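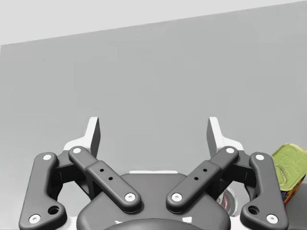 Chapter 21
Unmanned Ground Vehicles in Forward Resupply

21.1 The last segment of the supply route

Earlier chapters treated supply as a flow between fixed points: port, depot, forward base. This chapter deals with the final segment, from the forward base to the units in contact. Distances are short, loads are small, and the route may change between one delivery and the next. Historically this segment has been covered by light trucks or by soldiers on foot, and it accounts for a large share of the risk borne by transport crews.

An unmanned ground vehicle changes the calculation in two ways. It takes the driver out of the exposed part of the route, and it allows a delivery to be sent at an hour when a crewed vehicle would be held back. It also brings new costs. The vehicle needs a radio link or enough onboard autonomy to manage without one, and a breakdown on the route leaves the load unattended.

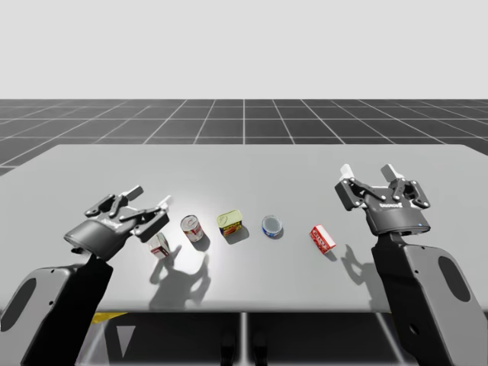
Figure 21.2 Two robot arms and a row of small grocery items on a tabletop (simulation).

The running case in this chapter is the Elska, a tracked carrier used in the Mokaseo trials, which began in October at the Rosenville range. The Elska follows a recorded path and stops when its link is lost for more than four minutes. Its cargo deck is open at the rear - a choice that speeds unloading but limits the height of the stack. Section 21.4 returns to the trials and compares the recorded path method with direct remote control. 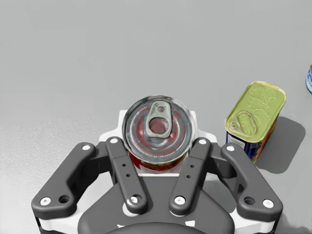 Load planning for a small carrier starts with the shape of the goods, and only then considers their weight. Food, water, batteries and ammunition reach the forward base in mixed containers, and deck space usually runs out before the weight limit is met. Round containers waste space. A cylindrical can, like the one held upright in the gripper, leaves gaps on every side when set among others of its kind, while a rectangular tin such as the green-lidded one to its right can be placed flush with its neighbors. The Farouk table, introduced in the next section, expresses this loss as a packing factor for each class of goods.

21.2 Packing factor and deck load

Let V be the usable volume of the deck and v the combined volume of the containers loaded on it. The packing factor is the ratio v/V. It is always less than one, and it falls as the share of round containers rises.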